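Cariven pushes 0.9 of its arm software, gear task gets the attention

Truvcombe - Update went up Friday a little after 4. Cariven, the small controls outfit over the hardware store on Dirnby Street, has put out the next version of the software it uses to run tabletop arms. Long change list. Most of it dull, by the company's own account. The part people were asking about at the open bench afternoon is the gear task.

Quick background for anyone who missed the spring piece. Gear task is a plate with three pegs and a set of small metal spur gears. Arm picks up a gear, brings it over, drops the bore onto a peg, goes back for the next. Easy for a person. For software it's a pain, the hole in the gear is only a little wider than the peg and the camera is no help at the very end, when the gear itself covers up the thing you're aiming at.

The old version handled this with a fixed search. Arm came down, touched, and if it didn't drop in it walked a small spiral until something gave or the timer ran out. Worked fine on pegs where the arm had good reach. Worked badly on the far side of the plate, where the wrist has to roll over and every small error in the joints shows up at the fingertip.

New version throws out the fixed spiral. The planner now keeps a running guess of where the peg is, plus how sure it is, and updates both each time the gear touches. A touch that slides left tells it something. A touch that doesn't slide tells it something else. Search gets shorter as the guess gets better. Cariven calls the module Muñoz, after the street where the first office was, and no, they said, it does not stand for anything.

Numbers from the company, so take them as that. 600 insertion tries on the old build and the same on the new, same gears, same plate, plate moved by hand between runs. Timeouts went from 239 to 101. Average time per gear is down too but they wouldn't give a figure, saying the runs were done at different speed limits and it wouldn't be a fair compare. Fair enough.

Perception side changed as well. Two cameras now feed the same estimate, one looking down on the whole table and one at the wrist. Before, the overhead view picked the gear and the wrist view took over completely once the arm got close. The handoff was where things went wrong. Overhead says the gear is here, wrist says it's a hair over there, arm jumps. Now both stay in the mix the whole way and get weighted by how much each one can see. Shiny metal is still trouble. Bright gear teeth wash out under the bench lights and the edge finder drops some of them, so the software fits a circle to whatever teeth it does get, and leaves it at that.

It does not try to line up the teeth yet. Gears go on the pegs but meshing one against the next is left for a later release. That was the most common question of the afternoon and the answer was the same every time: later.

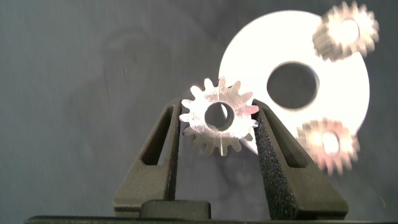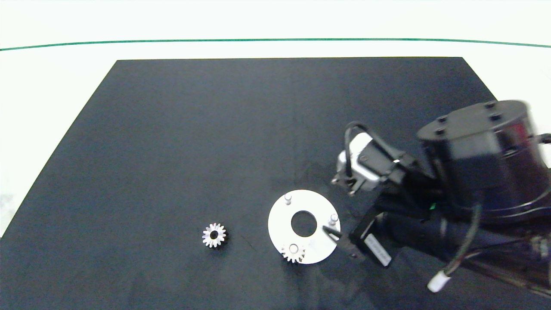
The gear task at Cariven's bench in Truvcombe. First picture is the wrist view with a gear in the fingers, second is the view down onto the table.

Other stuff in the release, in no real order.

Grip check. After the fingers close, the software compares finger opening against the size it expected. Too narrow and it figures it missed or caught the gear at a slant, and it opens up and tries again instead of carrying on to the plate. Sounds obvious. Wasn't in the last version. Users had been writing their own.

Replay tool. This one got a good reaction from the people who do the actual debugging. Every run writes a log with both camera streams, joint positions, and the planner's guess at each step, all on one clock. You can scrub back to the moment a gear got stuck and see where the planner thought the peg was. Before this you had three seperate files with three different start times and a spreadsheet to line them up. One user from across the county said she had given up on the spreadsheet months ago and just reran everything.

Speed limits per phase. You can set the arm fast across open table and slow near the plate. Used to be one limit for everything, so most people ran slow the whole way.

Config files. The format changed again. Old ones will load with a warning for now. There's a converter, it handles most of it, but anything custom in the tool offset section has to be moved by hand. Several people were not happy about this and said so. Cariven says it's the last format change before 1.0. They said that last time to.

Known problems, also from the notes. The wrist camera calibration drifts if the mount gets bumped, and the software doesn't notice. It'll just be off by a steady amount until somebody recalibrates. There's a warning planned. Second, if two gears are touching on the table the picker sometimes reads them as one part and aims for the middle. Workaround is to spread them out. Third, the stop button in the desktop app pauses the planner but lets the current move finish. The hardware stop on the bench cuts it right away, and the notes say in capital letters to use that one.

On machines. 0.9 runs on an ordinary desktop, no graphics card needed unless you turn on the learned gear detector. The detector is optional and off by default. Cariven says the plain version is close to as good on clean parts and a lot easier to figure out when it's wrong. The detector is supposed to do better on cluttered tables. We didn't get to see that one run.

Cost hasn't changed. Free for schools and hobby use, yearly license for shops. The planner code is open to read, the camera code isn't. Asked if that would change, the company said it was being talked about.

Reaction so far is mostly good from what we heard. A machine shop on the east side has been on the test build since September and says far-side insertions went from something they avoided to something they leave running over lunch. A teacher from the tech program liked the replay tool and hated the config change, and wants the converter fixed before the next term starts. One guy who'd driven in just wanted to know when it'll do bolts. No date on bolts.

Next open bench is set for the 9th, same room, doors at 2. Bring your own parts if you want them tried, nothing bigger than a saucer. Parking behind the building is still torn up, use the lot by the library. Release notes and the download are on the Cariven site, and the converter is a separate download, second link down.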